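物流技术 > 仓储自动化

Firkance退货中心混箱分拣改由机械臂完成，人工岗位转向异常处理

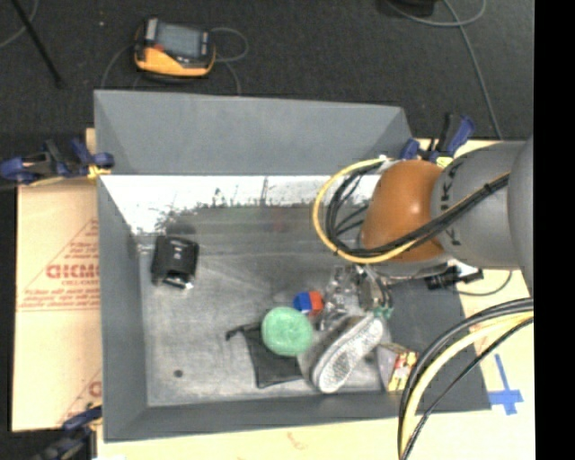

Firkance位于Stenau的退货处理中心近日完成混箱分拣工位改造，首批8个工位投入两班运行。改造前，退货商品倒入周转箱后由员工逐件取出、辨认品类并放上输送线；改造后，取件由机械臂承担，系统集成商为Pettigrew。退货品类混杂，外形和材质差异大，同一只灰色料箱里会有侧躺的鞋、黑色扁平袋和揉皱的透明塑料件，抓取点须逐件计算。透明及反光物品的识别仍是主要难点，连续两次抓取失败后，系统停止尝试，将料箱转入人工通道。

据该中心公布的试运行数据，单工位每小时处理量为177件，改造前人工工位为142件。机械臂单次抓取速度低于熟练员工，处理量的差距主要来自连续运行和换箱时间缩短。软包装、系绳类物品的抓取成功率未单独公布。

岗位方面，分拣区原有213名员工，改造后编制不变，分工有所调整。部分取件岗改为异常处理岗，负责转入人工通道的料箱、吸附件和夹指的更换以及停机后的复位。相关人员须完成由Vellbridge提供的培训，内容包括安全联锁、示教器基本操作和故障代码判读，考核合格后方可单独值守。

员工代表对调整提出两点意见：一是异常料箱集中到达时，人工通道节拍不均，班次后段负荷偏高；二是原计件奖金以取件数为依据，不适用于新岗位。中心方面答复，奖金将改按工位可用率和异常处理时长核算，新办法试行至12月；人工通道将增设缓存位，并限制单人连续值守时间。

其余工位是否改造，待试行期结束后确定。

（编辑：仓储自动化组）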